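Robotics workshop notes, week 6 - looking after the two-arm cell
Driltbridge College, bench 2. Bring these to the practical, spare copies in the tray by the door

Carries on from last week (homing, limits). Today is upkeep. Cell = two arms, one rail, walls on three sides, bins and shelf at the back left. Objects get changed about, so don't learn the layout by heart.

Before power
- Isolator off, tag on. Both arms parked low or propped. They drop when the brakes let go, and the elbow is heavier than you think.
- Rail bolts. Go along the extrusion with the key, nip not heave. If a T-nut spins, take it out and look at it, don't just tighten the next one.
- Cables. Purple runs should hang in open loops over the joints. Bend each joint by hand through its full travel and watch the loop. Tight at full reach = move the clip one place towards the base. Rubbing = same. Clips crack, spares in the Halász box.
- Modules at the two bases: push each plug home, tug gently. Most "dead arm" calls last term were a plug.
- Wipe the floor panel. Grit gets under cards and the grippers then close at the wrong height.
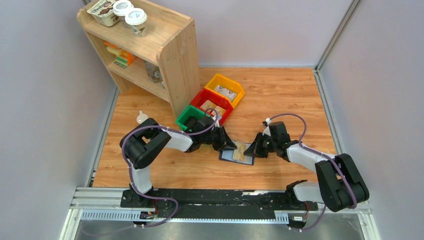 Handover check, once powered. Slow speed only. One arm takes the card, second arm comes in from the other side and closes, first lets go. Card should not twist. If it twists the two grippers aren't at the same height, so go back to the base shims before you touch the software. People always go for the software. Three clean handovers in a row, then write it down. Cycle counter goes in the book as well, it read 2649 at the start of May.

Nudging an arm along the rail: left base sits at 465 mm and right base at 715 mm, both measured from the left end stop to the near edge of the foot. Steel rule, not the tape. Re-home after, even for a tiny move.

Gripper fingers
Worn edges are normal up to a point. Run a fingernail along the tip (power OFF). Fraying or a step you can feel means the tip goes on the watch list, a chunk missing means change it. Always change in pairs, a new finger against an old one pinches crooked and you will spend the afternon chasing it.
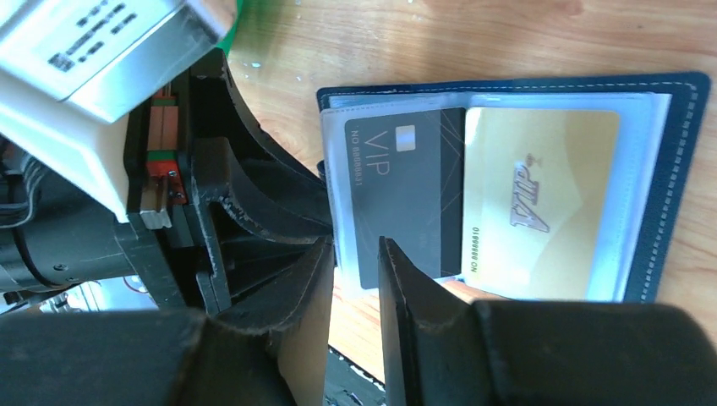

Order for changing a pair:
1. Open gripper fully, then isolate.
2. Undo left finger, then right. Keep the screws in the lid, they are not the same lenght.
3. Clean the seat with a dry cloth. No solvent near the connectors.
4. New fingers on, screws finger tight.
5. Close by hand on the flat gauge, then tighten. Doing it the other way round leaves a gap at the tip.
6. Power, home, one slow close on a scrap card.

Wrist connectors - look, don't pull. If one has to come off, photograph it first and mark both halves. Wrist camera: soft cloth only, check the bracket screws, then redo the calibration if anything moved. Mornings the sun comes across the bench and the exposure wanders, so pull the blind or do the calibration after 11.

Service interval is 800 cycles for finger inspection. Flarnach grease on the rail only, very thin, wipe off what you can see. None on the joints, those are sealed.

For next week: read the Tetstead fault sheet, first two pages, and bring your filled-in check list. Group B need to finish the shim exercise before they get the key.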